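Noreen Lashari @noreenlashari
July 10, 2019

Spent my evening at the Trundbridge hustings so you didn't have to. A thread, with apologies to anyone who followed me for the bread.

Four candidates were invited. Two came. Dennis Hulme sent a letter, which was read out by the chair in the voice of a man reading a parking notice. 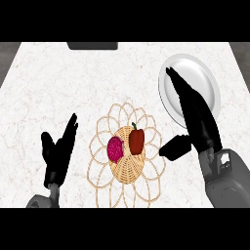
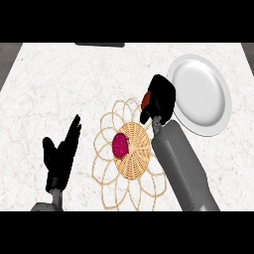
First question was on the word "newcomers", which Cllr Rankin has used in every leaflet since January. Who does he mean by it? He means "people who are new". Glad we cleared that up.

Humaira Kakakhel pointed out that she was born in Trundbridge hospital and still got the leaflet asking whether she felt her town was "changing too fast". She said the only thing changing too fast was the bus timetable. Biggest laugh of the night.

Rankin then said he had "never used that kind of language". Razia Minhas, in the second row, had brought the leaflet. She read it aloud. He said it had been taken out of context. She offered to read the context as well, and did.

The context was worse.

On to his claim that 800 families are "waiting behind outsiders" for a council house. I asked where the number came from. He said it was widely known. The council's own list has 354 households on it, and it doesn't have a column for outsiders.

He'd like it noted that he is "just asking questions". Fair enough. He was asked more than 20 and answered the one about bins.

Credit where due – the answer about bins was very good.

Mei Strickland from the Gusgate residents' group asked both of them to say, in one sentence, that everyone who lives here belongs here. Kakakhel took six words. Rankin took four minutes and got as far as the war memorial.

Someone will reply that I'm being unfair to him. I've typed up my notes and will send them to anyone who asks, including him.

Next hustings is at the Gusgate hall. Dennis Hulme is expected to send another letter.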